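Zistilex Capture Kit: review after 386 episodes

The Zistilex is a two-finger gripper with a wrist camera and a recorder, sold for collecting demonstrations for imitation learning. Samira Nassar and I used it on one task family, picking and placing drinkware on a wooden table with other household goods left in view.

Setup
Mounting took 32 minutes, most of it cable routing. Calibration is a single script and held for the whole trial. The printed manual covers an older firmware and can be skipped.

Recording
Start and stop are on one foot pedal. Of 386 episodes, 2 were lost to a full buffer. Video and finger position share a clock, and we saw no drift between them. Export to the Prultow format works; export to Pons drops the gripper width column and has to be patched by hand.

Camera view
Both fingers enter from the bottom of the image and stay visible during a grasp. They take up a lot of it, and close to the lens they blur. Objects held low between the tips remain easy to label from the lid or cap. 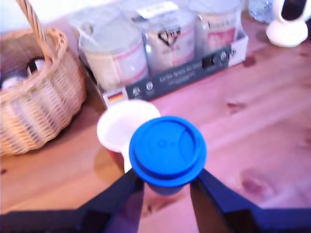
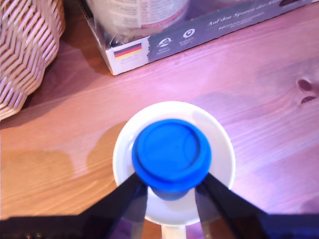
Wrist view, blue lid or cap between the fingers in both.

Verdict
Good hardware, average software. Buy it if your training code reads Prultow files. Otherwise wait for the exporter fix, listed for November.

Eyvindur Norðdahl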